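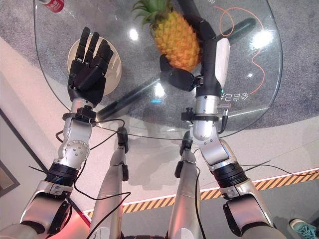

FLALTGATE, Saturday, February 18, 2023

The Flaltgate Children's Museum of Food welcomes young readers to its series on things found at the table. This month's subject is the pineapple: what it is, how it grows, and how to tell whether one is ready to eat.

What kind of fruit is it?

A whole pineapple looks like one fruit, but it begins as many flowers. A pineapple plant sends up a thick stem, and on that stem the flowers grow very close together. A single plant may carry as many as 200 of them. Each flower makes a small, juicy berry. As the berries swell, they press against one another and join into one large fruit. Scientists call this a multiple fruit. Mulberries and figs are multiple fruits too.

The diamond pattern on the skin shows where the berries joined. Every diamond was once part of a flower. Children who follow the diamonds with a finger will find that they run around the fruit in slanting lines, called spirals.

The leaves at the top

The tuft of spiky leaves is known as the crown. It is a living part of the plant. If the crown is removed with care and set in soil, it may grow roots and become a new pineapple plant. Patience is needed. A plant started this way can take 20 months or more to make fruit, and it must be kept warm the whole time.

Some kinds of pineapple have leaves with small, sharp teeth along the edges. Visitors to our August workshops are asked to hold the fruit by its body for this reason.

Setting one on the table

A pineapple is heavy for its size. Its skin is rough, and its base may be sticky with juice. Museum staff therefore teach children to use two hands when carrying one and to put a plate underneath it. A plate with a raised rim is a good choice, as the rim holds back any drips. On a glass table the fruit should be set down slowly, and it should never be rolled.
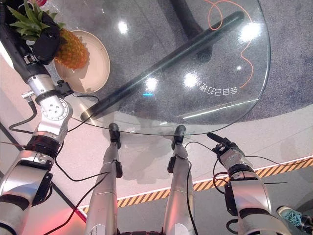
Pineapple and round plate at the glass table.

Is it ready to eat?

Color is one clue. Many pineapples turn from green to yellow or gold as they ripen, beginning at the bottom. Color does not tell the whole story, however - some kinds stay partly green even when they are sweet. Smell is a second clue. A ripe pineapple has a sweet smell at its base. A sour smell, like vinegar, means that the fruit is too old.

A pineapple does not become much sweeter after it has been picked. It may grow softer and change color on the kitchen counter, but most of its sugar came from the plant.

Why does it make my tongue tingle?

Fresh pineapple contains bromelain (say "BRO-muh-lane"), which breaks down proteins. It is also the reason fresh pineapple will keep gelatin from setting. Canned pineapple has been heated, and heat stops bromelain from working.

Cutting a pineapple is a job for an adult. Children may help by arranging the pieces on a plate and by wiping the table afterward.

Words to know

Crown: the tuft of leaves at the top of the fruit.
Multiple fruit: a fruit made from many flowers that have grown together.
Spiral: a line that winds around and around.

Text by Aoi Ogura. Reviewed by Ruwan Wijesinghe, Education Office.

This website uses cookies to remember your reading level. Accept | Settings

Recent in this series
What Is Inside a Fig?
How Plates Are Made
Why Bananas Turn Brown
The Coconut's Three Layers

Contact the Education Office | © Flaltgate Children's Museum of Food | Back to top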